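**harner_bench** wrote:

OK so our tabletop rules at Grimumstead are finally at a point where I want you all to poke holes in them! The big one is cable routing. Every cable on the arm gets clipped at the joint, and you check the slack with the arm at full reach before anything else goes on the table.

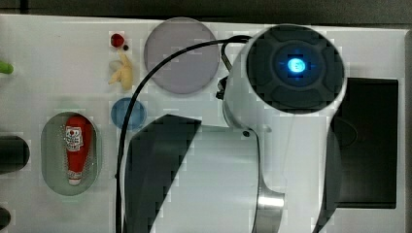
We also cap speed at 250 mm/s whenever a person is inside the tape line, no exceptions, even for "just one quick reset." I love this rule. People stopped flinching.

**tulavville_tom** wrote:

Love the speed cap, don't love the clutter. We allow 5 props max at Tulavville. More than that and resets get sloppy.

**harner_bench** wrote:

Hard disagree, a busy table is where you learn stuff! We just require a layout sheet, and the target has to be reachable without crossing the cookware. 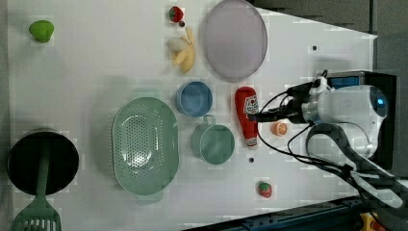 *Ketchup layout, arm coming in from the right, pot and spatula over on the far side.*

**galanis88** wrote:

With Tom on resets, with Harner on clutter, sorry. What's your rule for loops hanging near the props? That's what bites us. We log 1000 picks between cable inspections and I'm starting to think that's too many.

**harner_bench** wrote:

Ooh, good one. We inspect every 250. And no hanging loops lower than the gripper body, but I'll admit that one's loosely enforced. Current approach checklist, tear it apart:

1. E-stop within arm's length of the operator, tested that shift.
2. Gripper fully open before descending, with table showing on both sides of the target.
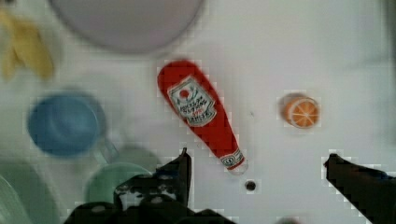

3. Wait for a spoken "clear" before closing.
4. Hands stay outside the tape until the arm is parked.

**tulavville_tom** wrote:

Number 3 is great, stealing it. Still keeping my 5 props.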